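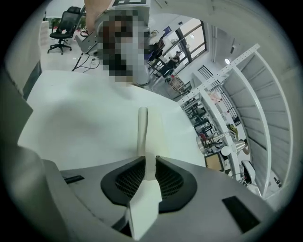
Day four of teaching by hand, and I still can't say what the thing is meant to be learning from us. Dinesh Devadiga calls it showing. You hold the gripper, you do the job, the log goes off to Gresau, and some weeks later an arm is supposed to do the job too. I did 117 goes before lunch, all with the white length of material on the white table, which seems to me a poor choice of colours if you want a camera to find anything. I said so. Dinesh said the model will cope. The model has coped with very little so far.

What bothers me more is my own hands. By the second hour I'd picked up a small twist of the wrist before closing, pure habit, and I suppose that has gone in with everything else. Thenmozhi Poduval threw out 8 of mine for being too quick and kept one where I plainly dithered – her reasoning being that dithering is useful. Maybe. I'd like to see it tested first.

Tried the remote rig after tea. Worse. Roughly half a second of lag, and you end up pushing at a thing you can't feel. Storkura swear by it, but then they sell it.

Thursday they run the first policy. Two of us have put money on it, me against. Must ask whether anyone kept back a set to compare with, and bring the other glasses.

Bed late, wrist sore.

Other recent entries
The Sovia visit
Six hours of calibration
Huaranga, and why I said no
August, mostly rain

Write to me via the contact page | © the author, all entries | Back to top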